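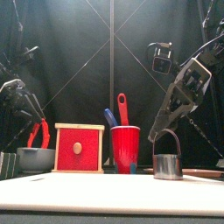

Section 5: Ground rules for a two-arm bench

Filed under: Guides > Set-up > Working safely

Righto, if you've followed me from Section 4 you've got both arms bolted down and talking to the Dramani controller. Before you run anything, go through the steps below in order. I wrote them for our own bench at Otham and they've been tidied up for everyone else (last revised 28/03/2024).

1. Find both stop buttons and press each one. The arms should lose drive together. If only one does, go back to the wiring page.

2. Set the speed cap to 5 per cent in the Iltow panel. I know, it's painfully slow! Leave it there until step 7.

3. Wipe the table and put out the objects you need for the task, nothing extra. Anything tall goes in the middle, where neither arm has to swing across it to get to work.

4. Check anything with a loop or a wire handle by hand first. Lift it, tip it, see whether the handle flops. A floppy one needs its own grasp point saved, so do that now.

5. Run the cables with enough slack for full wrist travel, then turn each wrist slowly through its range and watch the cable the whole way.

CAUTION: Never reach between the grippers while drive is on, even if both arms look parked. Hit stop, wait for the amber light, then put your hand in.

6. Jog the left arm over its first object and stop above it. Do the same on the right. Look at both from the side as well as from the front – fingertips that seem clear from one spot can be nearly touching from another.

7. Run the task once at the cap with a mate on the stop button. If you're happy, raise it a little at a time.

Note: Log every cycle. The Lukcombe service sheet wants the fingers off and looked over every 700 cycles, and the wrist bearings greased at 2,000. I used to trust my memory for this and ended up doing a bearing swap in September that I could have avoided.

Note: No glass, no liquids and no sharp blades on the bench. Use plastic and metal kitchen gear instead, it copes with being dropped.

If an arm faults halfway through a lift, support the object before you release the gripper, then carry on to Section 6 for the restart procedure.

3,547 views | 5 comments

Contact the bench team | Back to top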